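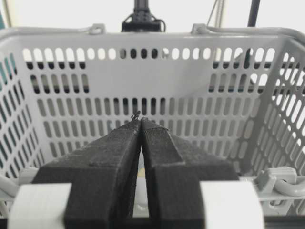
Why did the left arm keep pushing down after it had reached the basket floor? The height it was working from was wrong, so as far as the controller was concerned the fingers were still above the floor and had further to go.

Took most of the morning to get to that. Writing it up while I still have the order of things straight, as Thodoris is on the bench tomorrow and will want to start from here.

**What happened**

Basket unloading routine, left arm, Hatis controller, speed at 50 per cent. Arm went into the basket for the next item, stopped descending, and sat there pushing. No collision trip. I heard the joint 2 motor change note and hit the stop. The log has the fault at line 906, but what it recorded is my stop and nothing earlier. So the protective limit never saw it.

Gerasimos was at the other bench and came over. We left everything powered but stopped, and didn't move the basket until we had read the joint positions off the pendant.

**What we checked**

- Force limit on the wrist. Set to 600 in the config. Evanthia's setup sheet for this cell says 248. Same units in both places.
- Tool length. Correct for these fingers.
- Table height. Out by the thickness of the old rubber mat, which came off in August when we had the table up. The height in the Paiva file still includes it.
- Basket model. Fine. Measured the floor at all four corners.
- Wrist camera calibration. Fine, reprojection no worse than last time.

I had the table height the wrong way round at first. I thought a missing mat would leave the arm short of the floor. That would be true if the basket height were taken from the table file only, but the routine adds the mat as an offset to the tool as well, and with the wrong sign. While the mat was on, the two errors nearly cancelled. Take the mat off, correct neither, and the arm drives low. Gerasimos found the sign. I had read past that line twice.

**Why the limit didn't catch it**

The 600 comes from the lid pressing tests Prodromos did for Vevholm. They needed it. It was saved into the shared profile instead of a job profile, and every job on this arm has picked it up since. I asked him and he agreed that's where it came from. He thought the profile reset on reload. It doesn't, I tried it three times.

This is the part I am least happy with. A wrong height is an ordinary mistake and the force limit is there to deal with it. People do reach into that basket between runs to put items back, and the arm was set to shove at more than twice what we signed off.

**Done today**

- Force limit back to 248 in the shared profile. Profile now read-only for everyone except Evanthia and me.
- Mat offset removed from the tool, table height re-measured and saved.
- Fingers off, pads looked at, back on and torqued. No cracks that I could find with the loupe.
- Slow approach into the empty basket at the lowest speed, hand on the stop. Stopped at the programmed clearance.
- Deliberate low target, to see the limit trip. Tripped each time -- quickly, with hardly any flex in the basket floor.

**Not done**

- Joint 2. It sounded normal afterwards but I would like a current trace against the one from commissioning. Ásdís has the old trace, have asked for it.
- Right arm. Different profile, but copied from the same parent, so I don't trust it. Locked out with a tag until somebody has read every value against the sheet.
- Startup check that compares the loaded force limit with the sheet and refuses to run if they differ. Thodoris says it's half a day's work.
- Ask Arkow whether the log can record wrist force for the few seconds before a manual stop. At the moment we get the stop and have to guess at the rest.

Left arm can be used at reduced speed, two people present, nobody's hands in the basket unless the enable is off. Please don't raise the limit for any reason without writing it in here first.

Stopped 17:40. Cell isolated, key in the drawer.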